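Tablecloths and toast crumbs, quick notes

Typing this between loads so forgive the mess. Got asked again about getting creases out of a cotton cloth without dragging the ironing board out. OK.

Spray bottle, plain water. Mist it on the table, smooth from the middle out with flat hands, walk away. Dries flat enough for breakfast. Big folds, do twice. Don't mist near anything plugged in!!

Butter spots: dish soap straight on, rub from the back, leave 20 minutes, then warm wash. Not hot. Hot sets it. Check before it goes in the dryer, if you can still see the spot do it over.

Jam: cold water first, always. Then a little white vinegar.

Tea is teh worst. Soak overnight, hope.
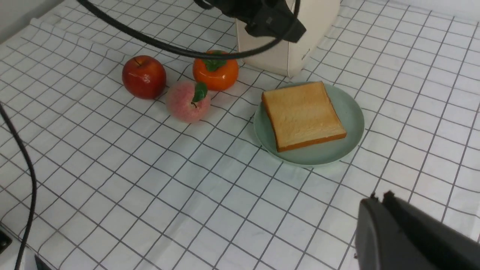
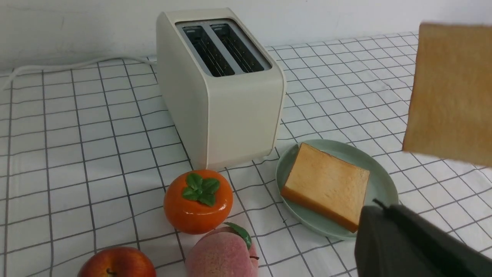 Checked cloth, thin gray lines
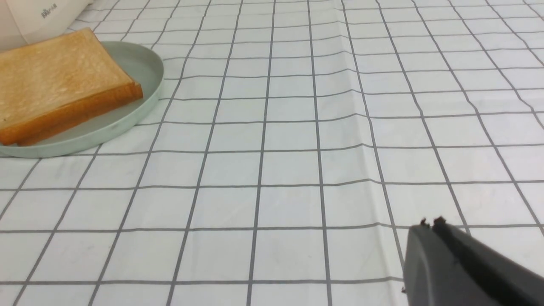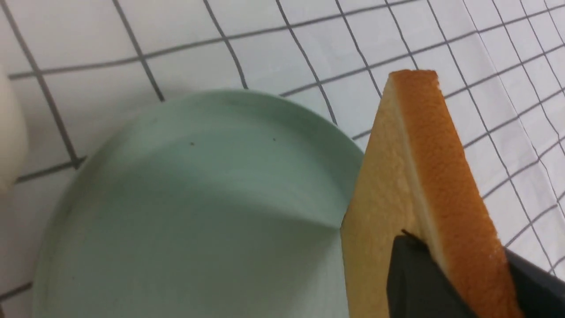 Ukdale Home Skills Club, Kitchen & Linens

Toaster stuff. Unplug it, let it cool, pull the tray if yours has one. No tray, turn it over above the sink and tap. Soft dry pastry brush for the slots. Never a fork, never a wet rag down inside. Outside gets a damp cloth with 2 drops of dish soap, then dry it off.

Do it weekly if you toast every day. Ours used to smell burnt every morning, mostly old raisins.

Bread going stale: slice it, freeze it flat, toast from frozen on one notch higher. Jagadeesh Naidu puts parchment between slices, I don't bother, a good whack on the counter seperates them.

Plastic fruit gets dusty and sort of sticky. Lukewarm water, drop of soap, old toothbrush around the stems. Pat dry. Leaves come off easy so go gentle.

Storing cloths: roll on a cardboard tube, fewer creases. Wrapping paper tubes are good, save them.

More on napkins when I get to it.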